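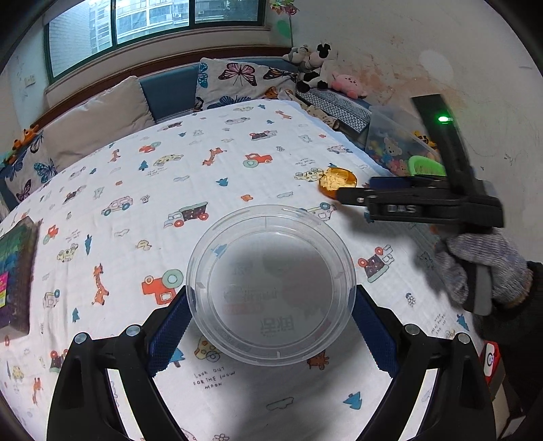
2 min read

Home Stories Clubs Submit

The Container

The club needed 200 clean runs by the end of May, and the school had locked the lab for repairs. So Bello Effiong took the grippers home and used his little sister's bed.

The sheet had tractors and giraffes on it. Their coach at Morikawa said a busy background was good for training. His sister said he could use it if he didn't move her pillows.

Run one was the clear container. He squeezed until the blue pads touched both sides, lifted, held it upright, and set it down. Then the amber bowl with the other hand. Then again.

"You're squishing the giraffe," his sister said from the doorway.

"It's a drawing."

"It's looking at you."

He checked. LOOK OUT FOR THE SNOW MOON, the sheet said, under the container. He had never read it before.

"What's a snow moon?"

"I don't know. I've been looking out, though."

He did 40 minutes and took a break. His gloves itched. The team from Torkent had already posted 537 runs on the club page, and Pundeo had 475. Bello had 11, and in two of them he had dropped the bowl.

"Do you keep the ones where you drop it?" she asked.

"Coach says mark them and keep them."

"So the robot learns to drop it."

"So it learns what dropping looks like."

She thought about that and sat on the floor with her back against the bed.

"Don't bump it," he said.

"I'm not."

He closed the grippers on the container again. She started counting out loud for him, and he let her. At 26 their mother called them for dinner, and she said, "One more."

He did one more.

14 shares | 6 comments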